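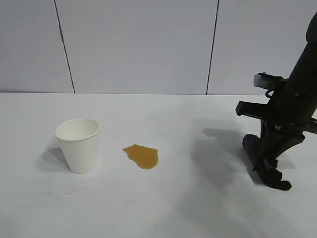 1. White paper cup and a small brown spill, white tabletop.

SPILLS -- the gallery, part one
posted by Farzana Mondal, September 29, 2024

Quick one, bus in 11 minutes. Finally starting the spills page. Only the first one is up so far, the others go up as I get to them, captions are written already so I'm pasting them in underneath and the photos can catch up.

For anyone new -- this is the table stuff side of the Gimcombe site. Cups, rings, crumbs, puddles, whatever ends up on a tabletop. The curtains and the shelves are on the other page. Please stop emailing me about the curtains.

More on number 1

Tea or coffee, can't tell from the color and not going to guess. Love the edge on it. Darker brown all along the rim, lighter and sort of golden in the middle. That's the bit I always look for.

Plain cup, no logo. My favorite kind. Printed ones pull your eye straight to the writing and then who's looking at the puddle.

White on white is harder than it sounds, you mostly get the cup from its shadow. Worth it for how the brown shows up.

Still to come

2. Ring from a mug, kitchen at Neldale. Complete circle except for a gap the size of a thumbnail. Took me ages to find a good one, most rings are just half a ring.

3. Milk on the dark counter. Not much to it. Goes well after the tea colored ones so it stays in.

4. Orange juice, drying. Sticky, went back an hour later and it had a crumb in it. Left the crumb.

5. Tea on a paper napkin. Spreads out in rings, palest on the outside. Might swap this for the other napkin one, havent decided.

6. Soup. Lentil. My own lunch at Brirkulia and I was pretty annoyed about it.

7. Two drips from a teapot spout, side by side. Tiny. Will need to be cropped in or you won't see a thing.

8. Cocoa from the December get together at Neldale. Skin on top and everything. Gross, great.

Cleaning up, since people ask every time

Blot first. Paper towel flat on top, let it soak, lift. Don't wipe a puddle, you just get a bigger puddle with a tail on it.

Then damp cloth, bit of dish soap, edges in toward the middle. Dry it off after or you get streaks, white tops especially.

Old tea mark that won't shift -- baking soda and a little water, leave the paste on for a few minutes, soft cloth. Try a corner first. Not on stone. Not on anything oiled. I did it to an oiled table once and there is a pale patch on it to this day, lives under the fruit bowl.

Paper cups go soft at the bottom if they sit in a wet patch so move the cup before you start mopping.

Other bits

Prints: small ones only for now, matte. Number 1 will be print no. 79 on the order form, when the form is working agian. Say which border you want, white or none. If you don't say you get white.

Sending me yours: yes please. One spill per photo, no flash. Tell me what it was if you know and what it was on. I had 884 photos come in for the crumbs page and it took all winter to get through them, so be patient, I do look at every one.

The Kiss calendar people -- yes I saw your message, you can use the mug ring, not the soup.

Crumbs page is still up, 595 in there now, linked at the bottom with the rest.

Ok bus. Numbers 2 and 3 next, probably together.

-- F.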